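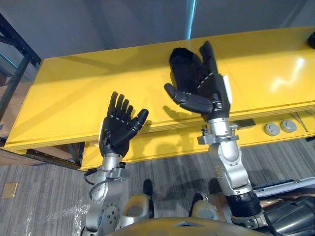 Sunov writes that a checklist is a funny way to judge a robot, and could we just ask whether it would survive one evening in a real kitchen. Noted. The checklist stays.

Galtau chore trial, Zultville shop. Pre-run inspection, May.

1. Floor clear of packaging and cable. FAIL. Plastic wrap on the carpet. A toddler would know to step over it, or eat it.
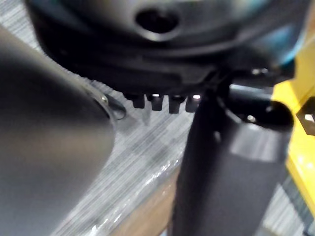

2. Emergency stop tested. PASS, second push.
3. Wrist fasteners checked to sheet 514. PASS.
4. Shelf load under limit. PASS. Boxes, plus three black square things on top.

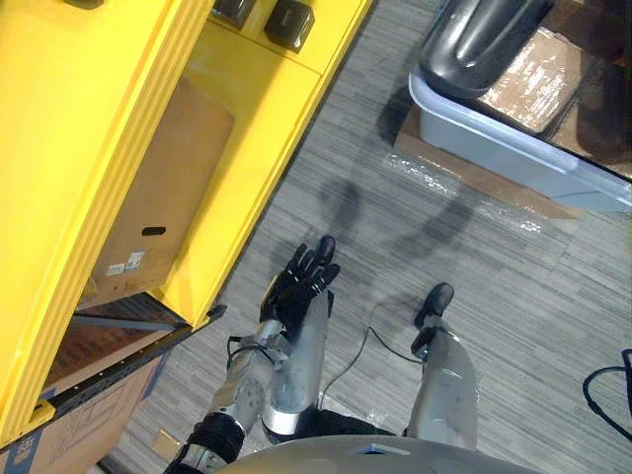
5. Walking lane marked. FAIL. Tape is on order, form 606.
6. Operator within reach of the stop. PASS, though he'd brought a sandwich.
7. Time allowed to tidy one shelf: 16 minutes. My aunt allows two.

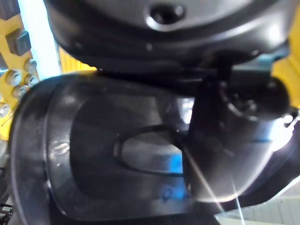 Rocha objects to item 7: the aunt never had to be rebooted, but she also never worked nights for free.

8. Ready to do chores unattended? NO. Recheck after the floor is swept, by a person.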